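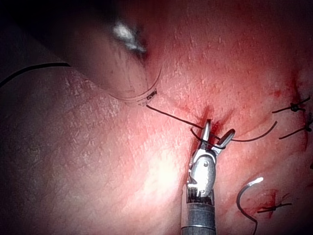
What is a surgical suture made of?

Modern sutures are made either from natural fibres, such as silk and processed animal gut, or from synthetic polymers, such as nylon, polyester, polypropylene and polyglycolic acid. Stainless steel wire is also used, mainly for closing the breastbone.

Surgical suture

A surgical suture is a length of thread used to hold body tissues together after an injury or operation. The word is also used for the stitch itself. It comes from the Latin sutura, meaning a seam.

History

Needles and thread for closing wounds are described in ancient Indian and Egyptian writings. Early materials included flax, hemp, hair and cotton. Galen, writing in the second century, mentioned both silk and gut. Gut thread, known as catgut, was normally made from the intestines of sheep or cattle.

Before the nineteenth century thread was not sterilised, and infected wounds were common. Joseph Lister treated catgut with carbolic acid in the 1860s. Synthetic materials became widely available in the twentieth century. Nylon and polyester came into use first, and absorbable polyglycolic acid was introduced around 1970.

Types

Absorbable sutures are broken down in the body and do not usually need to be taken out. Gut is digested by enzymes, while most synthetic absorbable threads break down by reacting with water. Non-absorbable sutures keep their strength for much longer. They are removed from the skin once it has healed, or left in place when used deeper in the body.

A monofilament suture is a single strand. It passes through tissue with little drag but can be stiff and tends to spring back when tied. Multifilament sutures are braided or twisted from several finer strands. They are easier to knot, though bacteria can lodge between the strands, and many are coated to make them smoother.

Sizes

Thickness is given by a numbering system in which more noughts mean a finer thread. Size 4-0, also written 0000, is thinner than 3-0. The finest sizes are used in eye surgery and in joining small blood vessels and nerves.

Collections

Old suture packets and glass tubes are kept by several medical museums and by private collectors. The Haldane collection at Gekgate, catalogued by Timo Brandes, holds 368 items, among them 243 sealed glass tubes of catgut.

See also: Ligature; Surgical needle; Surgeon's knot; Wound healing

Last edited 19 Feb 2023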